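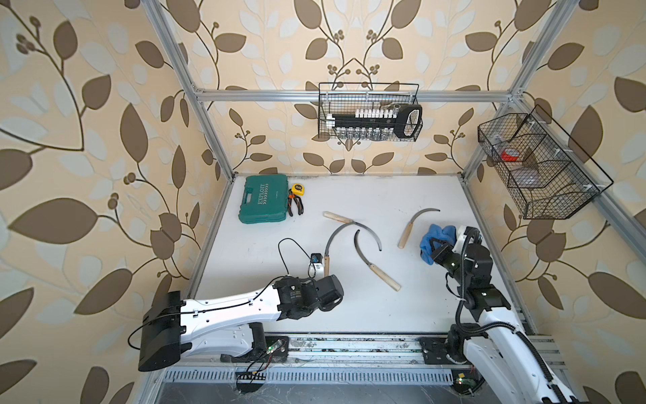

Automation in Practice, handout 5
Notes on the visit to the Drurngate open day
Prepared by Lucie Ouellet. Read before the seminar and bring your own notes from the day.

1. Why these notes exist

Most of you came back from Drurngate impressed. I came back with a list of questions. The purpose of this handout is to set the two side by side, and to give you something to argue with in your written report. If you were taken with the two-arm cell, fine, but I want to know what you saw it do and what you were told it could do. Keep those in separate columns.

2. What was on show

The hosts, Rudine, had opened one hall. The cell we spent most time at was the tool-care bench: a pair of arms fixed along the front edge of a white tabletop, with three sickles laid out between them. One gripper had a blue cloth, the other a small device on a thin cable. Hand tools and a teal toolbox were kept at the back, and there were wire baskets on the walls for sockets and tape.

Siiri Laaksonen gave the talk. According to her, the bench is meant for workshops that look after shared garden and farm tools: look the blade over, wipe it, look again, put it aside. The software that decides what the arms do is called Bridia. The log it keeps is called Xenos. You don't need either name for the report.

3. Claims made during the talk

Write these down as claims. None was tested in front of us.

- The cell has handled 1537 blades since it was set up.
- Of the last 1000, it needed no help with most. (I asked for the figure behind "most" and was promised it by email.)
- It can cope with curved blades of any shape.
- A new kind of tool can be added in an afternoon.

The first is a count and tells you nothing about quality. A blade that was wiped badly has still been handled. The third is far too broad. A sickle is a fair choice for a demonstration, as the blade curves and the handle sticks out at an awkward angle, but three of them, well spaced on a clear white table, is a kind layout. Nothing overlapped. In the tool sheds I have worked in, they come in a heap with the twine still on.

4. What to look for in any demonstration

Who put the objects there? Ask whether the starting positions are the same each time. At Drurngate the sickles were set out by hand between runs, and Esko Räsänen noted that they went back to much the same spots.

Where is the person? There was a member of staff within reach of the stop button throughout. That is good practice and I have no complaint, but it has to be counted as labour if anybody talks about savings.

What counts as finished? We were never told how clean is clean. A person doing this job looks at the blade, perhaps runs a rag along it twice, and stops when it seems right. For the bench, "right" has to be written down somewhere. I asked where and got a rather long answer about lighting.

What happens when it goes wrong? On our second viewing the cloth slipped and the run was stopped and started again. Siiri was open about this. I learned more from that minute than from the slides — try to describe it carefully if you saw it.

5. The case in favour

I don't want a page of grumbling from each of you. Cloth is hard to handle by machine, since it has no fixed shape, and doing anything useful with one is a proper piece of work. Keeping fingers away from a sharp edge is a sensible aim as well. Sunee Nuchit made the point in the coach that the dull jobs are the ones people get hurt doing. I'd accept that, though a pair of decent gloves costs a good deal less.

6. The task

Write up the visit in no more than 1129 words (this is the limit set by the department's form, don't ask me). Choose one claim from section 3 and say what you would need to see before you believed it. Be exact about numbers: how many blades, laid out how, checked by whom. Hand in by 2020-03-20.

Late work goes to the office.

Comments (3)

Aino Kokkonen
I think you're hard on them about the layout. You start with the easy case, surely? Nobody teaches a trainee on the heap.

Esko R.
Agree with Aino up to a point, but then say it's the easy case. The talk didn't. Also the slip was on the third viewing for our group, so maybe it happened twice.

Lucie Ouellet
Esko, put that in your report please. Still no email about "most".

This site uses cookies to remember your settings. By carrying on you agree to their use. Accept | Manage choices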